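Bastell Shared Workshop
Progress report to the Lashari Fund
Two-arm sorting bench, second reporting period
November 10, 2022

1. Where the money stands

The grant paid for the bench, the aluminum frame, the cabling and the control computer. The arms themselves came to us on loan from Zekik under the agreement you saw in February, and the loan has been extended once. We have spent 76 percent of the budget. I would have liked that number to be lower at this stage. The overrun is mostly in cabling and in a replacement power supply for the computer, and I've moved money out of the travel line to cover it. There was never going to be much travel.

The Fusau control software is free to us for the length of the project. It has cost us plenty in evenings.

2. What we said we would do

The application promised a bench where two arms sort donated electrical parts into trays, so that the parts could go back on the shelves for members to use. The workshop gets boxes of this stuff: push buttons, breakers, junction boxes, switch bodies, small power supplies, brackets whose other half is long gone. Members dig through it, take one item and leave the rest in a worse state than they found it. The idea was that the arms would do the sorting in off hours.

I argued against this use of the money when it was first proposed and I was outvoted. I mention that so you can weigh what follows. I have tried to report what the bench does and leave out what I expected it to do.

3. What works

The frame is stiff. Our first frame was not, and with both arms moving you could see it sway, so we took it down and built it again with heavier profile and more corner brackets. That took most of the late spring.

Both arms run from the same program and stay out of each other's way. The shared zone in the middle of the table is handled by a plain rule: one arm may be in it, the other waits. It is slow. Two of our members have ideas about letting both arms in at once with a predicted path for each, and I have asked them to leave it alone until the rest is reliable.

Picking up box-shaped things works well. Junction boxes and breakers have flat parallel sides and the grippers are made for flat parallel sides. If the part is sitting square and has space around it, I no longer bother to watch.

The brown paper on the table was a cheap fix and a good one. On the bare tabletop we had glare from the ceiling lights and the vision kept finding parts that weren't there. Paper from the roll ended that. We change it when it tears or gets marked up, and a roll lasts a long time.

4. What doesn't

Almost anything round or thin. Dome buttons roll out from between the fingers if the grip is a little high. Thin plastic pieces lying flat are close to hopeless, as the fingers need something to close on and there isn't enough height. We tried rubber pads from the plumbing aisle, which helped with the domes and then peeled off. We tried a different glue. They peeled off later.
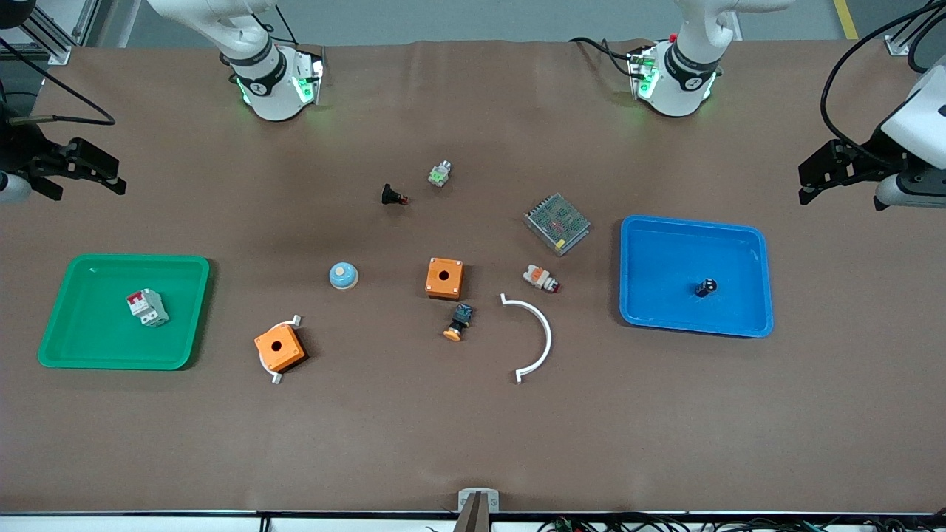
Parts that touch or sit on top of each other are the other trouble. The software tends to treat a stack as one object and goes for the widest grip it can find, so the lower piece gets pushed across the table or comes up with the upper one and drops. A person would lift the top piece off without thinking. We now spread the parts by hand before a run, and I want to be plain about what that means: someone stands at the bench and does part of the sorting so that the bench can do the rest.

Silver parts with mesh or shiny faces confuse the vision under some light and behave under other light. We have no good account of why. My own guess is the angle of the overhead lamps, and one weekend spent moving lamps around neither proved nor ruled it out.

5. The test run

We agreed with you on a 1,000-pick trial as the measure for this period. We haven't finished it. The run was stopped three times, twice for a cable that had worked loose near a wrist and once because the control computer restarted itself to install an update. The update setting has been changed. The cables have been tied back, and then tied back differently, because the first way pulled on the connector when the arm reached low. There is still more loose cable at the front of the table than I am happy with.

I have asked that the trial be started over from zero instead of picking up where it left off. The grip settings were changed between stoppages, and adding those picks together would give a number that describes no machine we ever had. This was not a popular request. It means that I can't give you a success rate today, and I won't give you one from the best stretch.

What I can give you is a time. A batch of 30 easy parts, spread out by hand, takes the bench 11 minutes. I did the same batch by hand while the kettle boiled.

6. Is it worth going on

The case for the bench as a labor saver is weak and I don't expect the final report to say otherwise. If you are deciding on that basis alone, you should know it now while there is still money unspent.

The case for it as something members learn from is better than I thought it would be. People who had never wired a stop circuit have now wired one, and rewired it after inspection. The written notes on the frame, the gripper pads and the shared zone rule are decent and other workshops could use them. I was wrong about how many members would keep showing up. Still, the application did not ask for a teaching project, and I don't think we should quietly turn it into one in the reports. If the Fund wants to restate the goal, we would welcome that in writing.

7. Next period

– Start and finish the 1,000-pick trial with settings frozen for the whole run.
– Fit proper cable guides at both wrists and clear the front edge of the table.
– Make a set of fingers with a shallow groove for round parts. The drawings are done, the first set is not.
– Decide what to do with thin flat parts. My vote is to take them off the list and say so.
– Confirm the return date for the arms with Zekik.

The spending sheet and receipts follow separately. Two receipts for fasteners are missing and I have left those amounts out of the claim.

Project lead, Bastell Shared Workshop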